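Dolbridge keeps its tidying robot on a short service leash

Notton, 17/09/2025

The two-armed robot that Dolbridge has been running in its Notton test room was back on the floor this week after another round of hand maintenance. The company calls the upkeep "light." The service log, which technician Hậu Diệp let us read, suggests a fairly generous use of the word.

According to the log, the machine has completed 1134 pickups since it was installed. Its finger coverings are supposed to be checked every 1000. They have been checked a good deal more often than that.
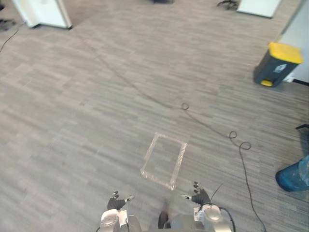
Thin plastic is the job Diệp worries about most. Fingertips that hold a shoe well enough can slide right over a bag, so the tips are cleaned and the grip force is reset before any floor work. The silver caps on the fingers are small, and a clear sheet lying flat on striped gray carpet gives them very little to catch. It also gives the vision software very little to find. Dolbridge would not share a success rate for bags, and we did ask.

Cables are the other complaint. Cúc Lý, who handles the setup, wants the floor lines rerouted before the robot is shown to customers. A full check of both arms takes nearly 30 minutes, she said, and that covers wrist fittings, finger joints and every exposed cable on the machine. Multiply that by a few sessions a day and the labor savings start to look thin.

Shoes are going better, at least on paper. The shelf routine was written by Trondard, an outside contractor, and uses 6 sandals on a fixed rack.

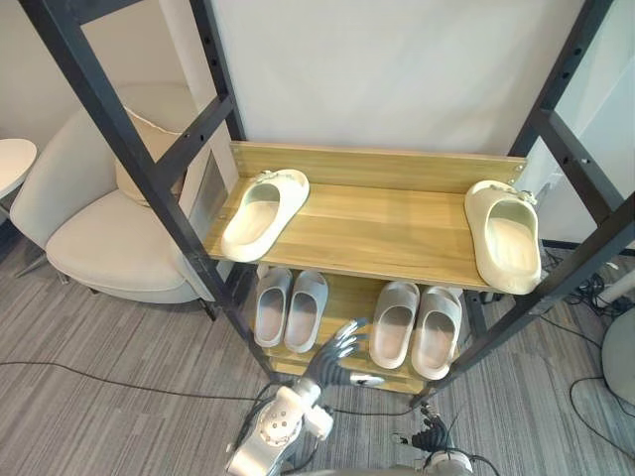
The test rack in Notton, with cream sandals on the upper shelf and gray pairs below.

Lý resets the rack position by hand whenever it gets bumped. The software is meant to correct for small shifts on its own – she does it anyway. Trondard says an update is coming in September. It did not say which part of September, and there are not many parts left.

Rostislav Štefanec, who runs the project for Dolbridge, expects the gap between hand checks to grow once the new finger coverings arrive. He had no delivery date for those either.

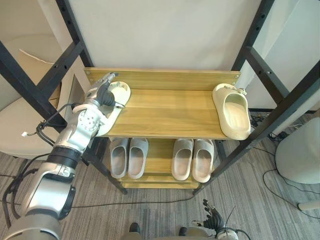

What happens next

Dolbridge plans to repeat the shelf routine with the updated software and publish its maintenance hours alongside the results. Diệp will keep the log.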